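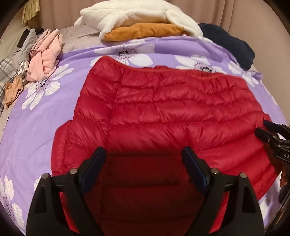
Chapter 8
Planning the Equipment Budget

After reading this chapter you should be able to separate the purchase price of a gripping tool from its full cost, prepare a simple equipment plan for a small automation group, and explain to a manager why soft goods need their own line in that plan.

8.1 The price on the quote

Many first budgets in automation begin with the quote, and they also finish there. The supplier gives a price for the arm or the gripper, the buyer adds freight and tax, and the sum goes to the finance office. Some months later the same buyer must ask for more money, for pads, pins, cables, chargers and the hours of the people who use the tools.

Consider the laundry service Ladilcombe, which we will follow through this chapter. The company wanted to automate the folding of winter clothing. Its first plan had 2 lines, hardware and installation. The second plan, written in February of the next year, had 8. The hardware line had hardly changed. The new lines covered spare parts, training, storage of recordings, insurance, test garments and labour.

Clothing is a demanding load to plan for. A quilted jacket changes its outline each time it is put down, and its shell can be slippery. A rigid carton of the same weight asks much less of a finger pad. For this reason a replacement rate taken from carton handling should not be copied into a budget for garments.

8.2 One tool or a pair

A large item is often easier to spread with two grippers than with one. The planner should decide this early, as it doubles more than the purchase. Each hand-held unit needs its own spare pads, its own place on the charging shelf and its own calibration check. Ladilcombe compared offers from Varela and Zandau and found that the cheaper unit became the dearer one when 3 years of pads were included.

Before you continue, write down every cost you would expect for a pair of grippers in their first year of use. Keep the list beside you, and compare it with Table 8.1 in the next section.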